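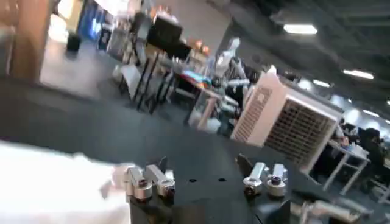

Clamp pairs on the black plate, cooler behind.

Saturday, 7:40. Checked the bolts on both clamp assemblies before doing anything else. Left pair fine. Right pair took a quarter turn on the upper bolt, same as last week. Wrote 12 on the tag for the torque setting and initialed it.

Mutua wants the cooler moved closer to the bench. I said wait until the filter panel has been brushed out. The Rawat order is short 2 spacers, so the two holes between the clamps stay as they are. Swept, put the hex keys back, left at nearly 12.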